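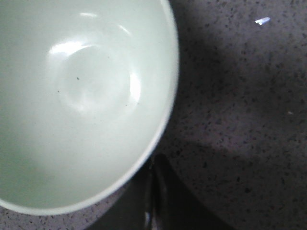

Ha-neul Ma said it would never hold enough soup for six, and that he should have bought the bigger one while the shop still had it.

Jong-dae Yeom put the bowl back on the table and went to look for the lid of the rice pot. He had lived in the flat for nearly three weeks and still didn't know which cupboard held what. The bowl was pale green, like mint ice cream, and it had cost him more than the pot, the ladle and both pans together.

"It was the last one," he said. "The big one had a crack."

"Then you buy a different colour."

"I wanted this colour."

She let that go. She was peeling radish over the sink with the small knife, the one their mother had packed in a tea towel and sent with him on the coach. Their mother had also sent a list. It was taped to the fridge, and item four was a soup bowl, large, plain, not white.

He turned the bowl towards the window. It was shiny inside, with a ridge round the bottom where the base was set in. There were a few dark specks in it, and he rubbed at one with his thumb and then rinsed the whole thing under the tap again. Ha-neul moved the radish out of his way without being asked.

"What time are they coming?"

"Seven. Half past, if the 116 is late."

"It's always late."

He dried the bowl and filled it with water from the measuring jug, to find out. He poured in 1000 millilitres, then another 1000, then stopped to look at the level. He went on pouring. At 3000 the water was close to the rim and his sister had put the knife down to watch.

"That's six," he said. "Half a litre each."

"You can't carry it like that."

"I don't have to carry it. I'll fill it on the table."

She thought about this. Then she said their father took two helpings, and Uncle took two if there was beef in it, and there was beef in it.

"There's more in the pot," said Jong-dae.

"So you'll be up and down all evening."

"I'll sit at the end."

He tipped the water out in three goes, because the sink was slow to drain, and dried the bowl a second time. Ha-neul cut the radish into thin squares and dropped them in the pot. The lid was in the cupboard under the sink, behind the bleach. He washed that as well.

At twenty to eight the buzzer went. She took the list off the fridge, folded it and put it in her pocket, and he went down to hold the street door open.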